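Jernico Finger Retention Kit for Utell Hand-Held Grippers

Part no. JK-49
In stock, ships from our Karaki warehouse

If you own a pair of Utell hand-held grippers, you may have met the fault this kit fixes. The finger closes, picks up your cloth, and then declines to let go. Squeeze the trigger again and it lets go of the cloth and the finger together.

The cause is a retaining pin that creeps out of the pivot. On our bench the first one walked at 700 cycles, which is a good morning's work for a busy operator and a poor showing for a pin. Units with serial numbers ending in K are affected. Utell has changed the pin on everything built after June.

What you get
2 shouldered pins
2 lock clips (plus a spare, as they fly)
1 hex driver
Card with the torque setting, in large type

Before you fit it
Unplug the cable. A pinched fingertip is the usual injury, and we have had 33 reports of it — one of them ours. Check both grippers even if only one is misbehaving. Re-run the marker calibration afterward, or your recordings will be wrong in ways that take a week to find.
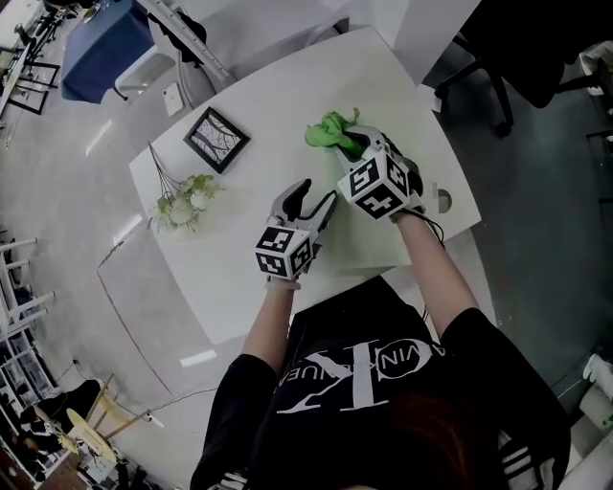 Cloth pickup, right-hand gripper closed, left-hand gripper open.

Recheck the clips every 200 hours. Do not use thread glue. Zatiswood sells a cheaper pin that fits beautifully and bends.

Notice last revised 14 May 2025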